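Paper Folding Workshop, Handout 2: Creases That Hold
Vemora Evening Classes, Sat 5 June
Notes by Jennylyn Lacson

Welcome back! Today is all about the fold, and I love this part, because one good crease makes the rest of a project so much easier (and so much prettier). Pick a light color if you can. Peach and tan sheets show the crease line beautifully, and you'll spot a wandering edge right away.

Start with one big fold, and look at the step between the layers before you press. A narrow strip peeking out is lovely on an envelope flap. For a card front, open it up and line it up again. 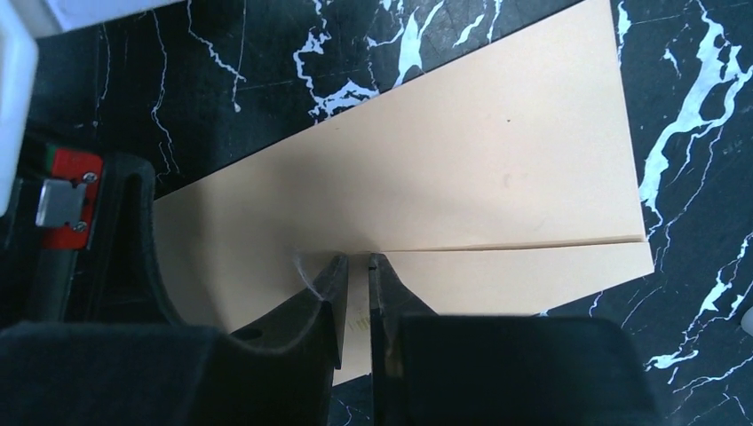 Shiela Rivera asked whether an offset like that can be fixed after pressing, and yes, a little, but the first crease will always show on heavier paper.

Now the panels! Keep the broad face smooth and work from the middle outward, with clean hands. Pale paper picks up every speck, so wipe your table before class and again before the final fold.

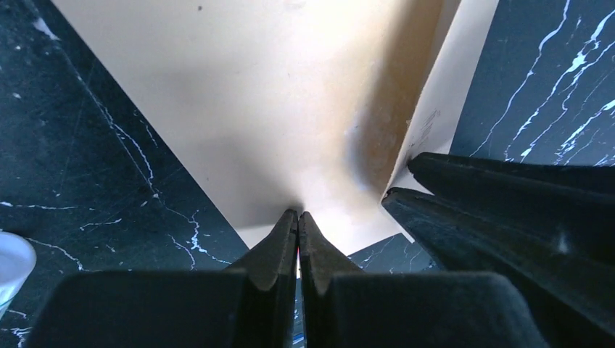

Could we use plain printer paper at home? Sure, for practice. It creases fast and forgives almost nothing, so go slowly.

Last, shapes with more than four sides. Slanted top edges make terrific tags and little house fronts. Lay the sheet flat, check each corner, and only then choose your fold line.
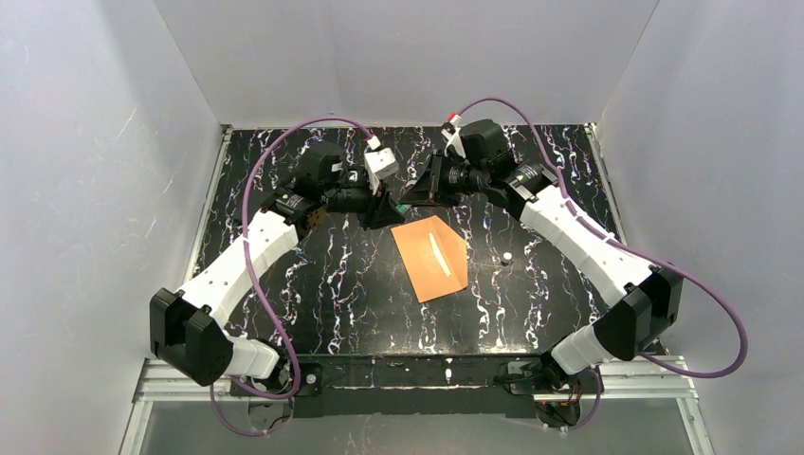

Mine always drifts at the slanted edge, one of you wrote on the Sustik board. Try marking both ends of the line first, then fold toward the marks.

For next time: 3 folded cards, any color.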